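Home | Reviews | Trips | Contact

Open day at Takex, 3 Sep 2022

Telma Ulloa invited me to the slot studio Takex, and I was there from ten in the morning. Keith Clegg showed us how they draw symbols for a pokie with 45 paylines. One symbol, a silver fox, was changed 16 times – I liked the first fox better.

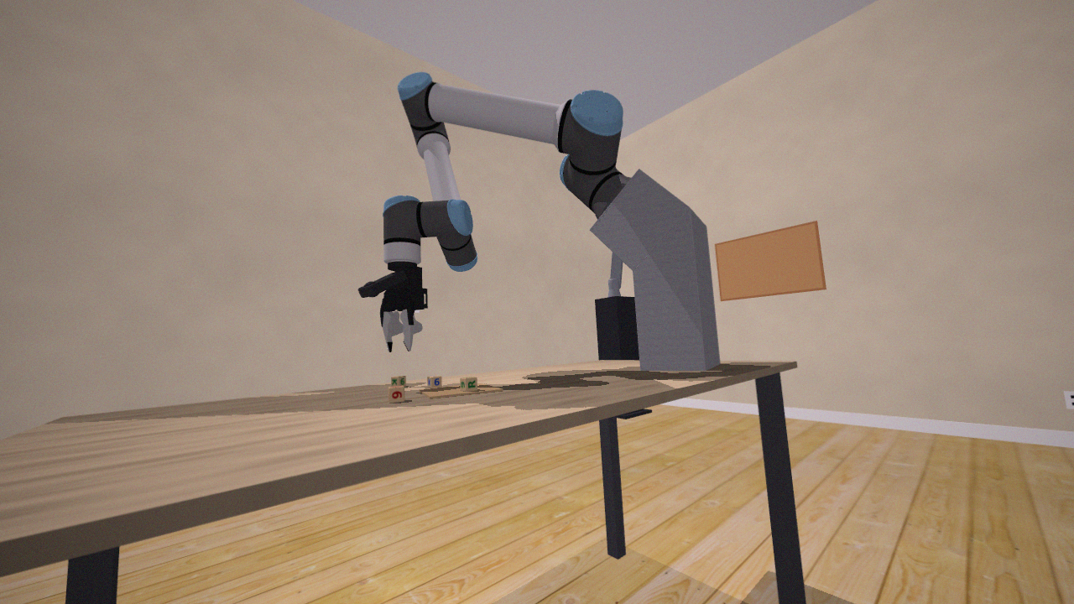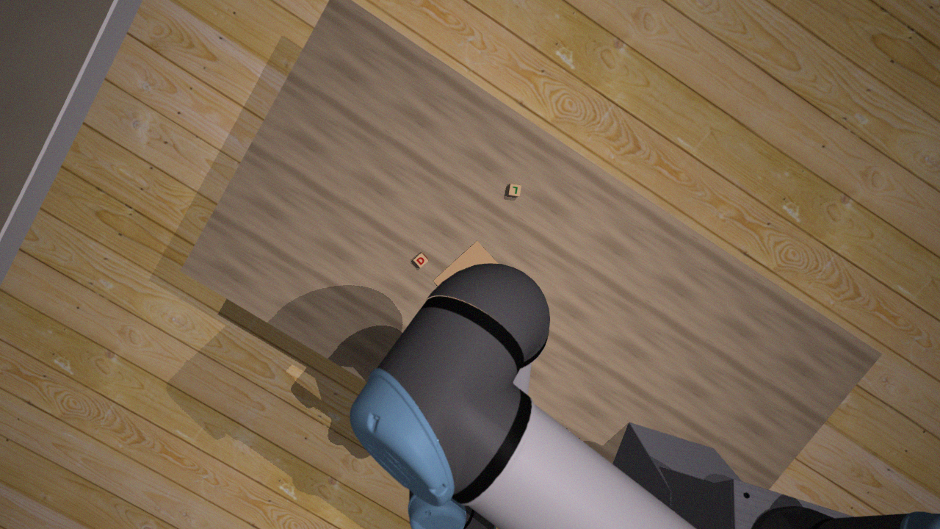

Long wooden table in the rendered view, and a tabletop over the plank floor.

After lunch we tried Pillell, their new game with five reels. I played 360 spins with demo credits and got the free spins only twice. Lacey Ellwood explained to me the volatility, slowly, and I thank her for this. The sound is still not ready, and the wild symbol is hard to see on a small phone. They plan to release it in March.

We use cookies to improve your visit. Accept | Settings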